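Vivomcombe parts tray, gray plastic, reviewed by Thắng Đàm

I've used this tray for over 2 months while rebuilding desktops. Each part gets its own spot.
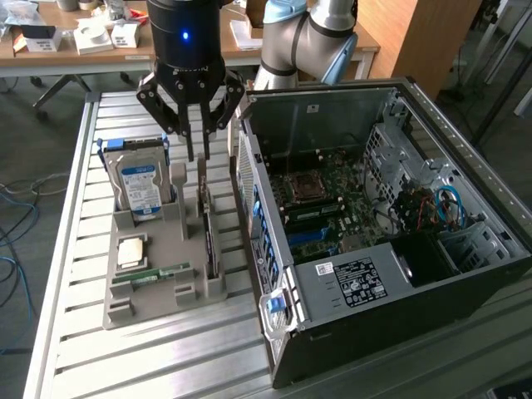 Memory lies flat and doesn't slide. The drive slot is a bit tight with rails on.

The square pocket is my favorite — a CPU stays put in it. 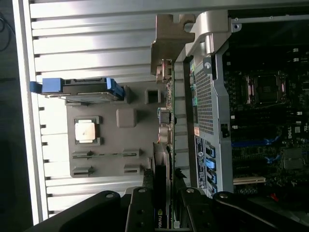 Chip in the square recess.

I'd like a lid. Four stars. 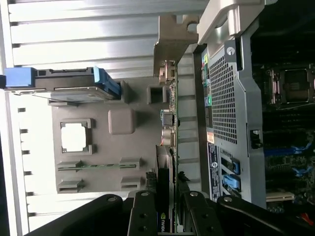
Buppha Somboon: Does the long groove take laptop memory too, or is it too wide?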